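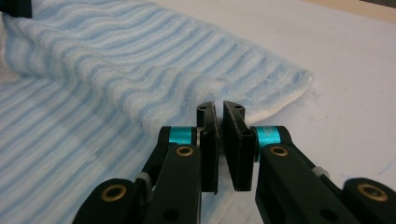

Figura 6.1. Toalla doblada, de rayas azul claro y blancas, sobre una mesa.

Buscar en el manual Buscar

Publicado en marzo por el equipo de Ediciones Skallora

14 compartidos 2 comentarios

CAPÍTULO 6
La prueba de sonido en salas pequeñas

6.1. Para qué sirve la prueba

En los capítulos anteriores se ha tratado la contratación, el documento técnico y la carga del material. Este capítulo se ocupa del tiempo que va desde que los instrumentos están colocados hasta que se abre la puerta al público. En una gira de clubes ese tiempo suele ser corto, y buena parte de los problemas que el público percibe durante el concierto tienen su origen en él.

La prueba de sonido es el conjunto de comprobaciones que hacen los músicos y el técnico antes de la actuación. Incluye la verificación de las líneas, el ajuste de la ganancia de cada canal, la mezcla de los monitores y la mezcla de sala. En grupos que llevan poco tiempo tocando se confunde a menudo con un ensayo. El ensayo sirve para trabajar el repertorio y la prueba sirve para trabajar el sonido de ese repertorio en un lugar concreto. Un grupo que llega a la prueba sin saber cómo termina una canción gasta en ella minutos que le harán falta después.

Por sala pequeña se entiende en este manual cualquier recinto con un aforo de hasta 200 personas. Caben en la definición los clubes, los bares con tarima, los centros sociales, las tiendas de discos y los locales de ensayo que se abren al público de forma ocasional. Casi todos comparten un techo bajo, paredes próximas al escenario y un equipo de amplificación modesto. El sonido directo de la batería y de los amplificadores llega al público con tanta fuerza como el de los altavoces, y a veces con más.

6.2. Un caso de partida

A lo largo del capítulo se utilizará el caso de la sala Welik, en Ustport. Tiene planta rectangular, escenario en uno de los lados cortos y barra en el lado opuesto. El escenario levanta un palmo del suelo. La mesa de mezclas está junto a la barra, pegada a la pared, lo que obliga al técnico a caminar hasta el centro de la sala para oír lo mismo que oye el público.

La noche que se estudia actúan dos grupos. El primero es un trío de guitarra, bajo y batería. El segundo, Kushwaha, es un quinteto con dos voces, teclado y trompeta. La sala dispone de un solo técnico y no hay equipo separado para los monitores, que se mezclan desde la misma mesa mediante envíos auxiliares. En la sala hay 2 envíos disponibles, y con ellos debe resolverse lo que escuchan los cinco músicos.

El caso es corriente. El alumno encontrará condiciones parecidas en la mayor parte de las salas de este tamaño y conviene que aprenda a planificar con ellas antes de pasar a escenarios mayores.

6.3. El orden de las pruebas

Cuando actúan varios grupos, lo habitual es que pruebe primero el que toca en último lugar y que el grupo que abre la noche pruebe al final. Así, el material del primer grupo queda montado y listo sobre el escenario. El grupo principal retira lo imprescindible o lo desplaza hacia atrás, y se marca con cinta la posición de los micrófonos y de los amplificadores que habrá que mover.

Este orden tiene un inconveniente conocido. Si el grupo principal se retrasa, el tiempo se descuenta de la prueba del grupo que abre, que con frecuencia se queda en una comprobación de líneas. El responsable de producción debe fijar por escrito una hora de fin para cada prueba – no solo una hora de inicio – y comunicarla a todos los grupos con la hoja de ruta.

En la sala Welik la batería es compartida. Cada baterista trae su caja, sus platos y su pedal. El acuerdo figura en la hoja de ruta, y aun así el responsable de producción lo confirma por teléfono la víspera. Los malentendidos sobre material compartido son la causa más frecuente de retraso en este tipo de noches.

6.4. Comprobación de líneas

Antes de que toque nadie, el técnico recorre los canales de uno en uno. Una persona en el escenario golpea suavemente cada micrófono o habla por él mientras el técnico comprueba que la señal llega al canal previsto. Las cajas de inyección se comprueban con el instrumento conectado y el volumen del canal bajado.

Los fallos que se descubren en esta fase suelen ser sencillos: un cable cruzado, una alimentación fantasma sin activar, una pila gastada. Los mismos fallos, descubiertos a mitad de la prueba, obligan a parar a todo el grupo. La lista de canales debe estar pegada junto a la mesa y otra copia junto a la manguera del escenario. Si se cambia un canal, se corrige en las dos.

6.5. Ganancia y ecualización

La ganancia se ajusta con el músico tocando como tocará en el concierto. Es un punto en el que conviene insistir, pues casi todos los músicos tocan más flojo en la prueba. El técnico pide el pasaje más fuerte del repertorio y deja un margen por encima de ese nivel.

En una sala pequeña se ecualiza sobre todo para quitar. El techo bajo refuerza los graves y las paredes desnudas devuelven los medios y los agudos hacia el escenario. En la sala Welik, con la sala vacía, la voz de Kushwaha produce un acople en 3300 Hz al subir el monitor central. El técnico tiene varias opciones: atenuar esa zona en el ecualizador del envío, girar el monitor, acercar la cantante al micrófono o pedir a los guitarristas que bajen sus amplificadores. La última suele dar el mejor resultado, aunque es la que más conversación exige. La atenuación en el ecualizador se deja para cuando las demás se han probado.

El público absorbe sonido, en especial en agudos. La mezcla preparada con la sala vacía resultará más apagada cuando esté llena, y el técnico debe contar con ello y reservar las dos primeras canciones para corregir.

6.6. El archivo de la sesión

En mesas digitales, al terminar cada prueba se guarda una escena con el nombre del grupo. En mesas analógicas se anotan las posiciones de los mandos en una plantilla o se fotografía la superficie. La sala Welik archiva sus fichas por número correlativo; la de Kushwaha es la 1509 y se reproduce en el anexo del capítulo, con la lista de canales y los envíos de monitor.

Actividades previas

Antes de pasar al apartado 6.7, redacte la lista de canales del trío y la del quinteto, e indique qué canales pueden compartirse. Reparta después los envíos de monitor entre los músicos de Kushwaha y justifique el reparto en unas líneas. Guarde el trabajo, que volverá a utilizarse en el capítulo 7 al estudiar el cambio de escenario entre grupos.

Compartir Imprimir Comentarios (2)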